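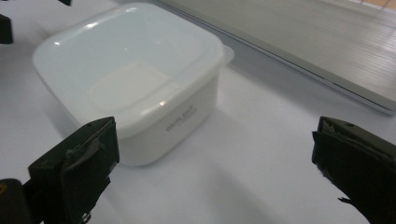
Square container, lid off, on the white table.

Haltanon Kitchen Storage Set

README, version 3
Last changed: January 9, 2024

What this is

Haltanon is a set of pictures and notes on everyday food storage: boxes, lids, jars, tubs and the things people do with them on a table or a counter. It covers opening, closing, stacking, nesting, filling with dry goods, and putting away. The set holds 180 short sessions. Each session has a folder of pictures, one notes file and one line in the main index.

The work was done in the test kitchen at Hostano. Weronika Bednarek planned the sessions and picked the containers. Hạnh Hứa and Defne Türkmen wrote the notes. Nesrin Dursun keeps the index and handles corrections.

Folder layout

sessions/ has one folder per session, numbered from 001
index.csv has one line per session
items.csv has one line per container or lid
notes/ has the plain text notes, named to match the session
changes.txt lists what was fixed and when

Columns in index.csv

session: the folder number
item: the item code, which points to items.csv
activity: one of open, close, stack, nest, fill, empty, put away
surface: table, counter, shelf or drawer
lid: on, off, beside or none. "Off" means the lid is not on the container and is not in view. "Beside" means it is in view but not on. "None" is for items that never had one, such as the mixing bowls.
contents: empty, or the name of the food
writer: initials of the person who wrote the notes

Columns in items.csv

code: two letters and a number
shape: square, rectangular, round or other
material: plastic, glass, metal or unknown
color: the main color of the body, without the lid
closure: clip, screw, press or none
marking: yes, no or unreadable. Use "unreadable" when there is printing but it can't be made out in the pictures. Do not fill in a name from memory or from the store receipt.
match: the code of the lid that fits

There are 40 containers in the item list. Some have more than one lid that fits, and in that case the codes are separated by a semicolon. Nine lids have no container in the set. They came from a mixed drawer and were kept for the sorting sessions.

Notes on the square plastic boxes

White boxes on the white table are the hardest part of the set to label. The rim is usually the easiest edge to follow. The outer wall can be close in brightness to the tabletop, and the shadow is sometimes darker than the box itself. When drawing an outline, follow the plastic and leave the shadow out.

The raised panel in the floor of a box is part of the box. Early notes called it an insert or a liner in a few places. Those have been corrected, but if you find one that was missed, please send it in.

Tabs and flanges on the side are also part of the box. If one sticks out past the rim, include it in the outline. If only part of a tab can be seen, outline the part that shows.

Highlights on glossy plastic are not a separate label. We tried that in July and dropped it after two writers could not agree on where a highlight ended.

Known problems

Round tubs and their lids were swapped in the item list for part of the stacking group. The index is right. The item list will be fixed in the next version.

"Fill" and "empty" are hard to tell apart from one picture. Go by the activity column and do not guess from the contents.

The rice used in the filling sessions is listed as both "rice" and "white rice." They are the same.

Drawer sessions are short on glass items. Most of the glass did not fit with the drawer closed.

Related sets

Zolum covers dishes and flatware and uses the same activity words where it can. Bozkurt covers pantry shelves. Item codes are not shared between the sets, so SQ4 here and SQ4 in Bozkurt are different objects.

Corrections

Send the session number, the column, and what you think it should say to Nesrin Dursun. One message per session is easiest to track. Questions about the item list go to Ilgın Gökçe, who took it over from Weronika.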